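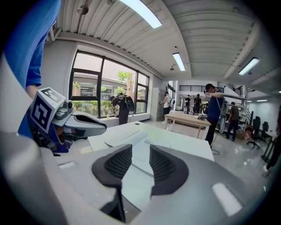

Two grippers at a white table

What does it mean to have no home?

Think about the last thing you did before bed. Perhaps you cleaned your teeth, put your shoes by the door and climbed under your own covers. Having a home means having a place for all those little things, and some people, including some children, don't have one just now.

When we hear the word "homeless" we often picture someone sleeping outdoors. That does happen, but many more families without a home are staying in one room at a hostel, or on a friend's sofa -- you might sit next to somebody at school who is doing exactly that, and never know it.

How does it happen? Rent can go up faster than wages. A grown-up may lose a job or become poorly, or a family may have to leave a house that isn't safe. It is hardly ever one single thing, and it is never a child's fault.

In the town of Skimley, the council counted 584 homes with people waiting to move into them, and 1165 families on the list! You can see the trouble straight away. So while they wait, some families stay at Rinard House, which has 24 rooms, a big shared kitchen and a homework corner with rather squashy chairs.

If you are worried about where your own family will live, do tell a teacher or another grown-up you trust. They will have talked about it with other children before, and they can find out who is able to help.

Filed under: People and Places > Big Questions (ages 7 to 10)

Contact us | © Funon Children's Pages | Back to top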